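September 22, 2021
Flernholm shop, finish bench

Third round of the hide glue tests. Same pearl glue as before, the bag from Pelletier, soaked overnight in cold water and brought up slowly in the double boiler. Held it under 140 this time. Last batch went over while I was on the phone and it smelled like it, so I threw that one out.

Made up 11 lap joints in maple and 3 in the Drisach walnut offcuts. Maple surfaces planed, no sanding. Half the walnut was toothed with the old iron, half left smooth. Clamped lightly and left 19 hours. Shop was cool in the morning, door open for the lumber delivery, so the first two or three joints may have gelled before I got the clamp on. Marked those with a C in pencil.

Breaks so far:
Maple, unmarked: wood failure on nearly all the face, good.
Maple, C: let go clean on one side, shiny glue line. Chilled, I think.
Walnut, toothed: held.
Walnut, smooth: not broken yet.

Added salt to a small jar to stretch the open time. Too runny. Next time less salt, and warm the parts on the radiator first.

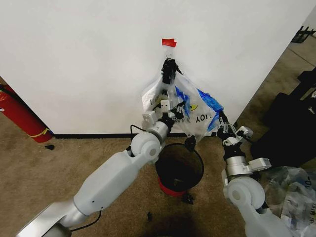 Takumi read this over and wants the walnut done again with 80 grit on one face before we decide anything about toothing. Fine by me, but we are short of walnut. Ask Rosemarie if the Sakwood pile can be cut into.

Glue pot needs a new lid. Brushes are in the left sink, leave them soaking.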